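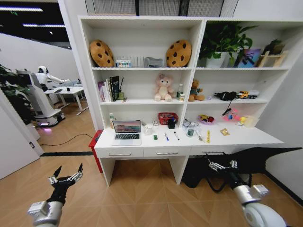

Local > Public Safety
March 2018
By the Wonley desk

Thread on the labor trafficking forum in Wonley tonight. Typing on my phone from the back row so bear with me

1/ Full room. Folding chairs ran out before it started, people standing along the wall by the coats. Topic is labor trafficking, mostly farm and packing work out toward Didmont. Two hours on the schedule, already running late

2/ First speaker is from the county legal aid office. Opens by saying most of the calls they get aren't from the worker. It's a neighbor, a bus driver, somebody at a church pantry who noticed the same van every time

3/ Background if you're new to this. Last July the state labor department went into the Lappalainen packing house outside Didmont after a wage complaint. Found 14 workers sleeping in a building with no permit to house anybody. Passports were in an office drawer in another building

4/ Case is still open so the panel won't say much. County attorney's rep has said "I can't speak to that" three times now. Groans from the left side of the room

5/ What she will say: the crew was brought in by a labor contractor, Hivora, and billed $1250 each for "placement" before the first day of work. Then rent came out. Then rides. Then gloves

6/ Somebody asks how that's legal. Short answer from legal aid, it isn't, a lot of it. Long answer took ten minutes and I lost half of it because the mic kept cutting out

7/ One pay stub on the projector, name blacked out. Two weeks of work. Take home after deductions, less than a tank of gas. Room got very quiet

8/ Hivora's lawyer sent a written statment, read out by the moderator. Says the company "followed industry practice" and the fees were explained in writing. Legal aid says the writing was in English. Most of the crew didn't read English

9/ Lappalainen says it didn't know about the fees and has dropped the contractor. I've asked them who handles their hiring now. No reply yet, will post if I get one

10/ OK the practical part, which is what most of you asked me for. Things the panel says to pay attention to:
- someone else always does the talking
- worker doesn't know the address of where they live
- boss holds the ID
- owes money to the boss and the number keeps going up
- never seen anywhere but work and the van

11/ Legal aid keeps stressing that one of those alone may mean nothing. Plenty of crews ride in a van. Several together, call

12/ And DON'T confront the boss. Don't try to pull somebody out yourself. Said this at least four times. A family in the next county tried it and the whole crew was moved overnight, still hasn't been found

13/ Call 911 if someone's in danger right now. Otherwise the national hotline, 1-888-373-7888. You don't have to give your name. They take calls in a lot of languages, day or night

14/ Woman near the front asks what happens to workers who don't have papers. Good question, long pause. There is a visa for trafficking victims but it's slow, and people are scared to apply. Legal aid has one attorney who does these. One. For the whole county

15/ Money. County has put up $2486 this year for emergency housing for victims. That's it, that's the line in the budget. Guy behind me said a word I won't type

16/ For scale a motel room in Wonley plus meals eats that up quick with even a few people. After the July raid the crew slept in a church hall for nine nights

17/ Sheriff's deputy is up now. Says every road deputy gets the training by summer, two hours each. Asked whether it covers labor cases or just sex trafficking. "Mostly the second." Says they're working on it

18/ Worth saying, both speakers made the point that labor cases get missed bc people picture something else when they hear the word. Restaurants, cleaning crews, nail salons, door to door sales also came up. Not just farms

19/ Flyers. They printed 600, English and Spanish, tear-off number at the bottom. Looking for places to hang them: laundromats, gas station restrooms, the clinic, the bus shelter on the Didmont road. If you own a business and will take a stack, the library has them at the front desk

20/ Somebody asked for Haitian Creole too. Not printed yet, they need a translator. If thats you, legal aid would like to hear from you

21/ Other ways to help, quick: rides to court dates, phone cards, grocery cards, work boots in mens sizes 8 to 10. No used clothes please, they have bags and bags of it

22/ Correction to post 3, the building did have a permit, but as storage. Never for housing. My mistake

23/ Wrapping up. County commissioners take up the housing line again at their next meeting and the public can speak, three minutes each. Sign up sheet is at the clerk's window by noon the day of

24/ Battery at 4%. Full story tomorrow, with the pay stub if legal aid clears it. Replies are open but I won't see them till I'm home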